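Camo net bags or plain canvas for the hides?

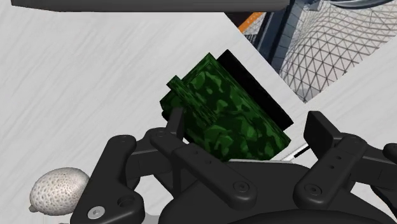 Leltholm Field Naturalists – Bird Hide Group

Started by mudlark_8, 30 Dec 2019

mudlark_8
We need to sort out covers for the hides on the Plosodar side before the breeding season starts in April. The old canvas has had it. Two of the seams have gone and the window flaps won't stay up. I've been looking at a green camouflage print, dark blotches on mid and leaf green. Finach quoted $900 for enough to do both hides, hemmed, no eyelets. Plain olive canvas from the same place is a fair bit cheaper. Thoughts before I order?

teal_or_no_teal
Plain olive. Birds don't care about the pattern. They care about movement and noise, and a cover that flaps in the wind is worse than a bright one that sits still. Spend the difference on decent eyelets and cord.

Gebreyes Rd Ken
Disagree a bit. The big hide sits out on the bank with nothing behind it and a flat colour reads as one solid block from across the water. Broken-up greens would help there. The small one is in the tea-tree and could be any colour.

teal_or_no_teal
It reads as a block to you, Ken. The grebes nested 6 metres from it last year when it was faded to grey.

Gebreyes Rd Ken
Fair enough, but we also get people walking over from the car park to see what it is.

Radomír Ďurica
I did the covers last time so a few practical things. Whatever you choose, wash a scrap first and look at it in full sun. Some printed fabric goes shiny and some of the greens turn blue after one summer. Ask Finach if it's dyed or only printed on the face. Allow 8 cm for the hems, the last lot was cut too tight and that's why the seams went.

mudlark_8
Thanks Radomír. I'll ask them. What did you use for thread?

Radomír Ďurica
Bonded polyester. Cotton rots.

wrenfield
Is there money for this? I thought the $2,000 grant was all going on the boardwalk.

mudlark_8
It is. This comes out of the hide account.

Gebreyes Rd Ken
Could do camo on the big one and olive on the small one.

teal_or_no_teal
I can live with that, if the flaps get proper ties this time.

mudlark_8
OK, will get a price on one of each and post it when I have it.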